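**Monday, November 23, 2020. For immediate release**

# Fekura opens its winter shirt swap, by mail this time

Hi, it's me again, the person who writes all of Fekura's announcements (and packs a fair number of the boxes). We're opening the winter shirt swap today, and I'm so happy to finally say that out loud!

If you're new to us, the swap works like this. You send in clean shirts you don't wear anymore, we check them over, and you pick the same number from what other people sent. No money changes hands apart from a flat $4 for postage. 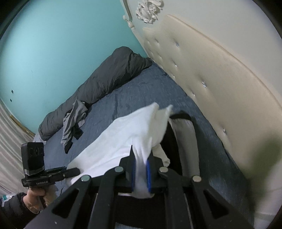 Our first mail-in round was in July, and I figured we'd get a couple of dozen people. We got 110! Between them they sent so many plain work shirts that we gave those their own section on the site, and it's still the one everybody goes to first.

This round we have help. Plendero is supplying the mailing bags, which can be turned inside out and used again for the trip back. Hájek, the tailoring shop downstairs from us, is taking on small repairs like loose buttons, tired cuffs and split seams, so please don't throw a shirt out over a button.
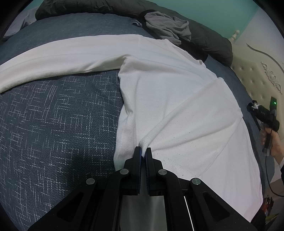
A few things people keep asking me. Yes, kids' sizes are fine. No, we can't take ties (I tried, I lost that argument). Stains are okay if they're faint and you tell us where they are on the slip. Drulex, who built our sign-up page, has added a box for sleeve length, and the long-armed among us are thrilled.

There are 68 places left after the people on our waiting list got first pick. Sign-up stays open for 22 days or until the places run out, and bags go out the same week you register.
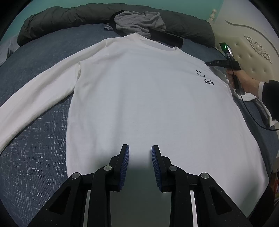
*A white long-sleeve shirt with a round ribbed collar, laid out front side up.*

**Press contact:** write to the Fekura press desk through the form on our site. I read everything that comes in, usually with coffee, and I'm glad to talk shirts by phone too.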